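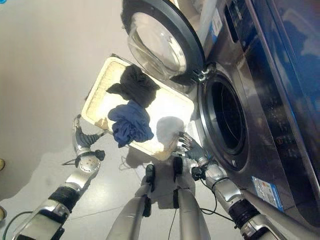
How much yarn do you need to buy for a grown-up's cardigan? Enough for the size you're going to knit, plus one more skein than the pattern tells you, and all of it from the same dye lot.

I know this because I have now broken the rule twice. The first time was a green pullover, years ago, with a left sleeve that came out a shade bluer than the rest of me. The second time is the cardigan sitting in my lap as I type, which is called Jaunzems (it's the name of the pattern, I didn't pick it) and which I started back when it was still properly cold in Lidham and I believed I'd be wearing it before the snow went. It's March 31, 2022, the crocuses are up by the mailbox, and I have a back, two fronts and most of a sleeve.

The yarn is Zavia, a wool and alpaca blend I'd been petting at Gukis every time I went in for needles or buttons or nothing much. I bought 400 grams of it, which sounded like a lot when the bag was on the counter and sounds like very little now. I went back for another skein and of course the dye lot had moved on. The new one is a touch warmer, and if you hold it under the kitchen light it's plainly brown next to the old one. In daylight you can hardly tell, so maybe I'll only go out at noon.

What I'm going to do is knit the last of the sleeve in alternating rows, two from the old ball and two from the new, so the change sneaks in slowly. It's fiddly, and you carry the strands up the side and they twist around each other like phone cords used to. But I've done it on a hat and it worked out fine.

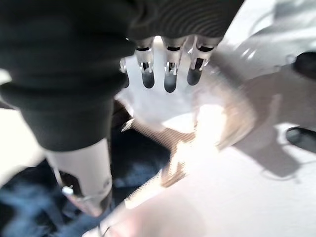 The button band is the part I keep putting off. The pattern wants you to pick up 85 stitches along each front edge and work six rows of plain one-by-one rib, and I just don't like how that looks on me - it pulls in and then it flares, and I end up tugging at it all day. I've been wanting something flatter, with the ridges running side to side and set very close together. Dark charcoal gray knit like the one up there, with the fine horizontal ribbing, is so near to what I have in my head that I've been trying to work out how to get it on my needles. Garter stitch on a smaller size is my best guess, though mine will be chunkier than that however small I go.

I'll knit a little test strip this weekend and pin it to the edge before I commit to anything. Then there's the pocket question, which I keep going back and forth on, and the buttons, which I already own and which may be too big. My mother's tin has smaller ones in it, dark horn-looking things with four holes, so I may try a few of those against the strip while I'm at it.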